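Flat-Pack Shelving: Leveling, Fixing and Upkeep

Most white shelving units sold for home assembly are built from coated particleboard, joined with cams, dowels and confirmat screws. The material is stable when dry and when the load goes straight down through the side panels. It performs poorly when the unit stands out of square or when water reaches a cut edge. The notes below deal with those two conditions.

Checking for square

Assemble the carcass on its back on a flat floor. Before the back panel goes on, measure both diagonals from outside corner to outside corner. The two figures should agree to within 1/16 inch. If they differ, push the longer diagonal inward by hand and measure again. Do not correct the error by tightening the cams, as an over-turned cam breaks out of the board and cannot be reset.

Fit the back panel while the carcass is held square. On most units the back panel is the only part that resists racking, and its fasteners should all be used. Where the maker supplies nails, small pan-head screws hold better, with a pilot hole drilled for each.

Leveling on an uneven floor

Stand the unit in its final position and place a level along the top, front to back and then side to side. Shim under the side panels only. A shim under the middle of the bottom panel lifts the panel and leaves the sides hanging. Plastic shims are preferred in basements and laundry rooms, where wood shims take up moisture and swell. Trim each shim flush with a sharp knife after the load is on.

Leave the level on top for a last reading once the shelves are full. A floor with a soft covering will settle for several days, and the unit should be read again after that.

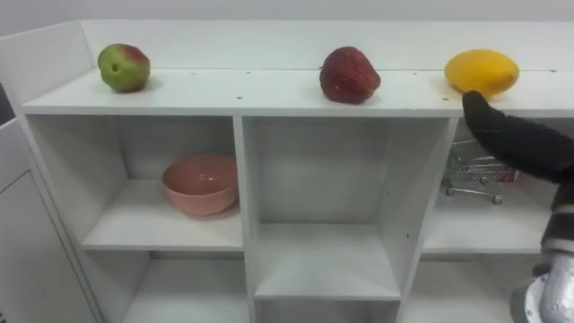
Virgilio Enriquez writes that he shims before loading and again a week later, and that on vinyl plank the second adjustment has always been the larger one. He also asks whether a unit on carpet can be leveled at all. It can, within limits. Carpet tack strip along the wall raises the rear edge, and the usual cure is to cut a length of hardboard to the full depth of the unit and set it under each side panel, so that the weight is spread over strip and pad together.

Fixing to the wall

Any unit taller than it is deep by a factor of two should be fixed to the wall. Use a steel angle bracket at each upper corner, screwed into a stud where one is within reach. Where no stud lines up, run a 1x3 batten across two studs, paint it to match the wall, and fix the brackets to the batten. Hollow-wall anchors are acceptable for low units only, and should be matched to the thickness of the drywall.

Baseboard prevents the unit from touching the wall. Either notch the side panels to clear it or pack out the bracket by the same depth. If the panels are notched, seal the raw edge the same day.

Screw holes and chips 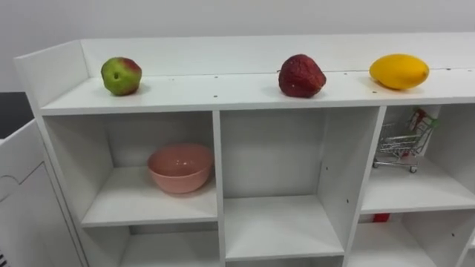 Holes in coated board need a hard filler. Lightweight spackle shrinks and will not take a wipe with a damp cloth for long. Clean the hole with a countersink turned by hand, which removes the raised lip of coating, then pack it with two-part wood filler and level it with a plastic card. Four small holes in a loose line across a white top, as in the unit shown, can be filled in a single mix if the card is wiped between them. Allow the filler to cure fully, sand with 320 grit on a small block, and touch in with white acrylic enamel. Keep the block inside the filled area. The coating is thin and sands through in a few strokes.

If the holes may be needed again, use press-in plastic caps. The Podstead white cap comes in a bag of 179 and covers the common screw sizes, although the white is slightly warmer than that of most boards. A drop of clear-drying glue under the rim keeps it from lifting during cleaning.

Chipped corners are treated in the same way, with masking tape run along both faces to act as a form.

Airflow and spacing

Board swells at the edges first. In a damp room, leave a gap of 1 inch behind the unit and keep the bottom panel clear of the floor. Appliances that move air should have the clearance stated in their manual on every side with a vent. Steam from a humidifier should never be directed at a side panel.
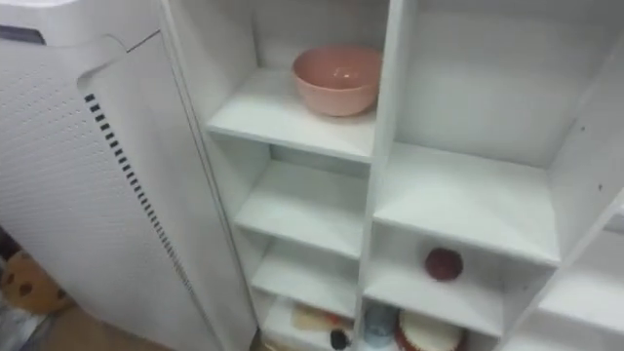 Air purifier standing beside the shelving. Check the manual for side clearance.

Dust collects quickly on shelves near an air intake. Vacuum with a brush head before wiping, or the dust turns to paste in the shelf-pin holes.

Cleaning

Use a microfiber cloth, warm water and a small amount of dish soap. Wring the cloth well and dry the surface directly afterward - standing water at a joint is the main cause of swollen edges. Do not use melamine foam on glossy coatings. It is an abrasive and leaves a dull patch visible in side light.

Stains from fruit, tea and marker usually respond to isopropyl alcohol on a cotton pad. Test under a shelf first. Yellowing from sunlight is in the coating and cannot be cleaned off.

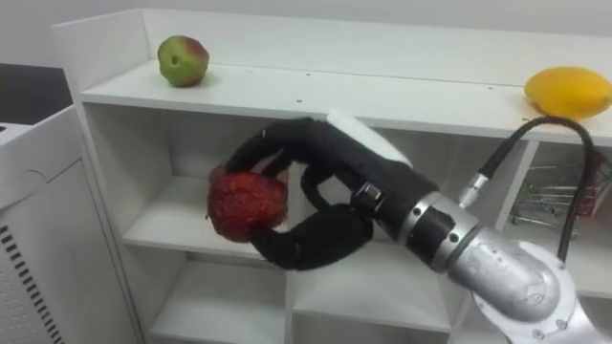
White unit with green and yellow fruit on the top, and a red one gripped in front of the shelves.

Shelf load

Sag depends on span more than on weight. A shelf of 5/8 inch board should not span more than 30 inches if it carries books. For longer spans, screw a 1x2 hardwood strip under the front edge, set back by 6 mm so that it stays out of sight. Turn unreinforced shelves over once a year, in December or whenever the contents are cleared out.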